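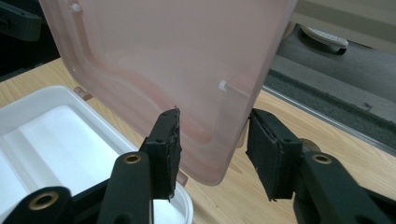
Usurpers get all the good stories, a reader wrote to me in December, so why do you keep going on about tax receipts? Fair question! I'd written a column on clay tablets and grain payments, and apparently it put at least one person to sleep.

Home | Essays | Reading Lists | Archive | Contact

So let me try to answer it properly, because I do think about this a lot (more than is healthy, my family would say). When I first got into ancient history I was all about the kings. Who stabbed whom, who married whose sister, who marched an army over which mountain in the snow. I had a fat paperback with a list of Persian rulers in the back and I learned the whole thing by heart on the bus. I could recite Cyrus through the last Darius and I felt very grand about it.

Then I took an evening class in Drurdale, and one night we were handed a photocopied translation from the Persepolis archive. Rations! So much barley for these workers, so much wine for that traveling party, extra for women who had just had a baby. I remember being a bit insulted. I'd come for Xerxes and I was getting a grocery list.

But I took it home and kept rereading it. Here was an empire that stretched from the Aegean to the Indus, and somebody in an office was making sure a group of travelers got their flour on the way to the next stop. The Greek writers I'd grown up on made the Persian court sound like one long banquet with plotting in the corners. There's none of that in the tablets. There are officials with seals, animals that need feed, and people who get paid more than other people.
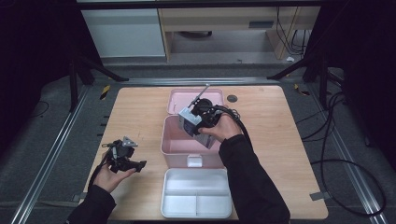 I'm not saying throw out Herodotus. I love Herodotus, I've worn out 2 copies of him, and I'd take him to a desert island before almost anybody. He's just such a strong voice that he drowns out everyone else, and most of us never get past him. Popular books don't help. I went through the history shelf at Rosser last winter, a chunky survey of 585 pages in my hand, and found 9 pages on how the Persians ran anything at all. The wars with Greece got four chapters. Alexander got five, and he was only there at the end!

My complaint is really with the way we hand this stuff to beginners. We start them on battles and figure they'll work their way over to the dull bits later, and plenty of them never do. I'd go the other way around. Give a fifteen-year-old a ration tablet and ask who's eating, who's counting, and who's missing. You'd have an argument going in no time, and you could bring in Marathon the week after.

The reader also said that receipts can't tell you what people felt. Well, no, mostly they can't. But a battle speech written down by someone who wasn't there can't either, and we quote those all day long. With the tablets I at least know that the person pressing the clay needed to get the amount right.

Anyway, I've gone back to that old photocopy again this month. There's a line in it about a guide taking a party to Susa, and I still want to know if they liked each other.

We use cookies to remember your preferences. Accept | Manage settings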